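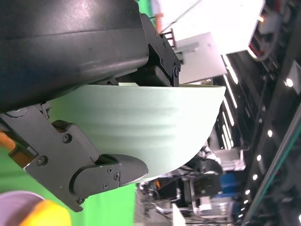 Figure 1. A pale green bowl held between the two fingers of the gripper.

3.2 Handling Rules for the Shared Workcell

This section sets out the rules our group followed during the tableware handling trials. They were drafted by Yichen Fan in December, reviewed by our supervisor, and applied to all 940 recorded grasps.

Speed. The arm was limited to 70 millimeters per second whenever a person was inside the marked floor area. Full speed required both operators to confirm by voice that the area was clear.

Grip force. The force limit was set in the Cistel control software before each session and written in the log. Operators were not permitted to raise it during a trial – a failed grasp was recorded as a failure and the next trial was started.

Inspection. Finger screws were checked at the start of each session. Any loose screw ended the session until it was tightened and a second student had signed the log sheet. Fingers were to be replaced after 2,000 cycles, a limit we did not reach.

Breakable items. Bowls and cups were examined for chips before use. Safety glasses were required for all persons within 2 meters of the arm.

Two departures from these rules were recorded, both on a Tuesday, and both concerned missing signatures. They are listed in Appendix B with the corrected log sheets.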